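Zundside Tide Readings

Version 3, released 15 Aug 2023

What this is

A set of water level readings taken by hand at the old ferry steps in Zundside. Each row is one reading from the painted gauge board, with the time, the level in centimeters, and a short note on wind and waves. The set has 400 rows. Of these, 358 passed all checks and are in the main file. The rest are in a separate file called rejected.csv, with a code for what went wrong.

The readings were first kept in paper notebooks by the Dalen rowing club. They were typed up later and put into one format under the project name Gekoma, which also covers the rainfall tables from Movorby. The rainfall tables have their own README and are not part of this download.

Columns

station - always ZS1 in this version
time_local - 24-hour clock, no change for summer time
level_cm - height above the zero mark on the board
wind - calm, light, fresh or strong
waves - 0 to 3, judged by eye
note - free text, often blank

Blank cells mean the value was not written down. They do not mean zero.

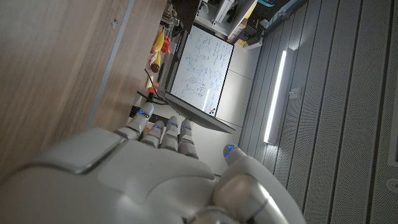 Known problems

The gauge board was repainted in July and moved down by 15 cm when it was put back. Rows from before the move have been corrected to match the new zero mark. The uncorrected value is kept in level_raw_cm. If you used version 2, throw it away, as the correction there was added with the wrong sign.

In 146 rows the time was rounded to the nearest quarter hour. These rows have "q" in the note column. They are fine for daily highs and lows but should not be used to work out the exact time of high water.

Levels read with waves at 3 can be off by several centimeters either way. We left them in. Filter them out if you need clean curves.

Two of the notebooks got damp and some sevens look like ones. Where the rows before and after made the right digit clear, we fixed it. Where they did not, the row was rejected with code R4.

Reject codes

R1 - no time
R2 - level outside the range of the board
R3 - same time entered twice with different levels
R4 - handwriting could not be read

Use

Free to use and share, including for paid work. Please name Gekoma as the source and give the version number. Do not use these readings for navigation.

Changes since version 2

Fixed the sign of the board correction
Added level_raw_cm
Moved R3 rows out of the main file - they used to be averaged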